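Compressed air: what the leak survey found at Lurnville

The compressed air survey at the Lurnville building was completed in January. This item sets out the findings, the repairs made since then, and the changes to routine checks that apply to every department with a drop from the main line.

The survey was carried out by Ndlovu using an ultrasonic detector, with the plant at normal pressure and production stopped. Each leak was tagged at the fitting and entered in a log with its location, an estimated flow, and a repair class. Class A leaks can be fixed by tightening or by replacing a seal. Class B leaks need a part. Class C leaks need a section of the line to be isolated and drained.

Most of the loss was in the last few feet of the system, between the drop valve and the tool. Quick couplers were the worst group. Worn couplers often seal well enough with a hose plugged in and leak once the hose is removed, so they are easy to miss during working hours. Filter bowls with hardened O-rings came next, followed by push-in tube fittings where the tube had been cut at an angle. The welded header itself was sound.

All Class A and Class B items have been closed. Four Class C items remain, all on the north branch, and will be done together at the next shutdown. Until then the north branch isolation valve should be closed at the end of the last shift. The valve handle has been painted yellow.

Header pressure has also been lowered by 3 psi. The earlier setting had been raised to make up for pressure drop at the far end of the loop, and with the leaks repaired that margin is no longer needed. Any department that sees slow cylinder travel or low torque on air tools should report it to Maintenance with the drop number. Do not adjust the regulator on the dryer skid.
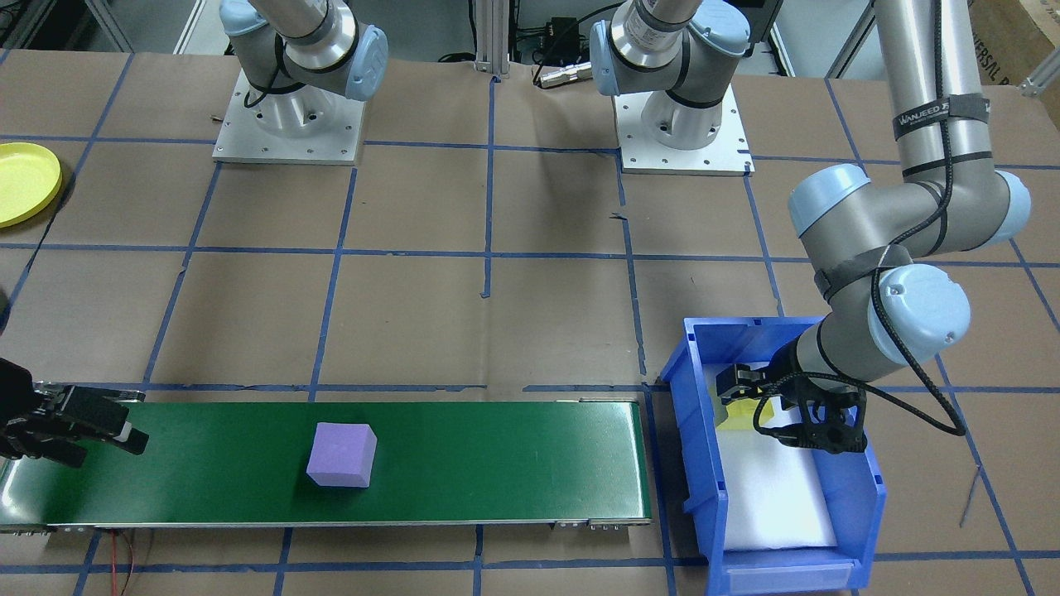 Replacement couplers are now stocked under the Fisarero part number in the stores catalog. The older Virent couplers have a different plug profile and should not be mixed with the new ones on the same drop. A mixed pair will connect, but the sleeve does not lock fully. Return any loose Virent plugs to stores.

Filter elements move from a fixed calendar change to a change on differential pressure, with an upper limit of 2,000 run hours. Auto drains are to be tested by hand once a month. Hold the test button until the discharge runs clear of water, then release it and listen for 30 seconds. A drain that keeps passing air should be tagged and reported.

The leak log is kept in the compressor room, with a copy on the Maintenance shared drive. New leaks may be added by anyone, using the drop number and a short note on the fitting.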